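To: Members, Tambunan Chess League
From: Evander Nisbet, League Secretary
Subject: Re: Adjourned board in the Trestimura match

Dear members,

The League has received several inquiries following the message quoted below, which was posted to this list by the captain of the Ristunero team. The reply is sent to all clubs so that the same guidance applies in the remaining rounds.

> We drew 3-3 with Trestimura on the night, but I understand the result
> on Board 2 is under review. Our player claimed a draw by repetition
> with both sides short of time. The claim was made after he had played
> his move and pressed the clock. The arbiter allowed it. Trestimura
> objected before the scoresheets were signed.
>
> May I ask when we can expect a decision? If the half point is taken
> away we lose the match and drop below Zanico in the table, and I would
> like to be able to tell my players where they stand before the December
> round. I would also ask whether the match fee is affected.

The Rules Panel has examined both scoresheets and the arbiter's written report. The position after move 56 had appeared three times with the same player to move. That fact is accepted by both clubs. The question before the Panel was only whether the claim was made in the correct manner.

A player who intends to bring about the repetition with his own move must write that move on the scoresheet, stop the clock, and state the claim to the arbiter before the move is made on the board. A player who has already moved gives up the right to claim on that turn. However, the Panel notes that the opponent's reply had not been made when the clocks were stopped, and that the opponent, when asked by the arbiter, stated that he agreed to a draw. The arbiter recorded this agreement in his report.
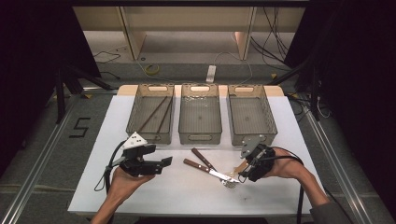

Plastic baskets and utensils on a white tabletop.

The Panel therefore rules that the game on Board 2 was drawn by agreement. The match result of 3-3 stands, and the league table will not be changed. The match fee is not affected.

Captains are asked to review the claims procedure with their players before the next round. Any player rated above 1,235 is expected to keep a complete scoresheet until fewer than five minutes remain on the clock, and a claim that cannot be checked against a scoresheet will normally be refused.

Appeals must be sent to this office in writing by the club captain. Please do not post further comments on the game to the list while the appeal period is open.

Sincerely,

Evander Nisbet
League Secretary
Tambunan Chess League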